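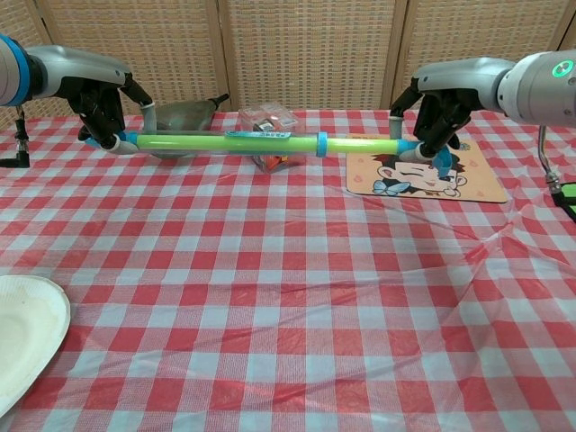 pipe job, both hands on the ends, chest cam view

gasketcase
OK so this is the tube assembly task I was on about in the other thread. Two arms, green tube in the middle, an elbow on each end. Teleop demos, training a policy on them later. We have 178 keepers so far and I want opinions before I record a pile more.

Main question – when do you cut the episode? I've been stopping when both hands have hold of the finished thing and it's held level. Rhydian Rees (runs our recording days) wants the put-down included every time. I think the put-down is a different skill and just muddies it.

lowtorque_lena
Include it. If every demo stops with the pipe in the air the policy has no clue what comes next, it'll hover there forever. Been there with Grabner clips, we had to redo the lot in February

gasketcase
how long did the redo take

lowtorque_lena
2 weeks. and I was grumpy for both of them

mudflap
Disagree with Lena. Cut at the hold, record the put-down seperately, label both. You can always stitch, can't unstitch. Well you can but it's a pain.

lowtorque_lena
You can split a long one in a minute if you mark the boundary while recording. Foot pedal. Stitching is worse, the arm poses never line up between clips and you get a jump right at the join

mudflap
pedal gets pressed late every single time tho. Operators are watching the hands, not thinking about their foot

opsgremlin
Different thing – what's with the elbows, are you gripping on the fitting or on the tube? Looks like fitting on the right side

gasketcase
Fitting on the right, yeah. Fingers wrapped round it. Left is up at the elbow end too. I tried gripping the tube itself early on and the elbows twisted whenever I moved, so went to the ends and stuck with that.

opsgremlin
Fine but then all 178 have the same grasp? I'd want some variety there. Doesn't need to be wild. Hand a bit further in, pipe tilted, one side grabbing first. Otherwise you've taught it one pose and the first time the elbow sits a bit rotated it misses

gasketcase
mostly the same grasp yes. Hm.

mudflap
careful with that advice. Mixed strategies in a small set = mush. It averages the two and grabs air. Vary where the parts START, keep the grasp the same.

opsgremlin
depends on the model. Averaging was a problem for plain regression, less so if the policy can handle more than one mode. What are you training?

gasketcase
The Irnus baseline for now, then whatever Fulutia gives us access to. So I don't fully know, which doesn't help

tarn_b
Can I ask about the background. Checked tablecloth, the bird thing behind the pipe, the plastic box, cartoon mouse pad, plate in the corner. Do you swap those or is it the same set every time?

gasketcase
Swapped every 15 episodes. Cloth changes less often, it's a faff to get it flat. You can still see creases on the right in that one

tarn_b
Do the cloth more. Checks are a strong pattern, I'd bet the policy starts using the squares as a ruler. We ran Brandus data on one striped cover and success fell off a cliff on a plain table. And leave the creases in imo, real tables have them

lowtorque_lena
+1 on cloth. Also the clear box is good, keep it in, depth sensors hate that stuff so better to have it in training than meet it for the first time later

mudflap
agree with Lena for once. mark the calender, 2025-11-07

opsgremlin
What total are you aiming for?

gasketcase
Plan says 2111, don't ask me who came up with that number. I'd rather stop way before that and train something, see where it fails, then record for the failures

opsgremlin
Do that. Train on what you have now, even if it's bad. You'll learn more from watching it fumble the left elbow than from this thread

gasketcase
ok. So: put-down goes in from now on, boundary marked by hand afterwards (sorry Lena, no pedal, I know what our lot are like). Same grasp, start positions varied more. New cloth every swap. Will train on the old ones first and post what breaks.

lowtorque_lena
by hand afterwards, good luck with that

mudflap
told you. Post the failures even if they're embarrasing pls

tarn_b
what size are the cloths btw, I have a couple of plain ones going spare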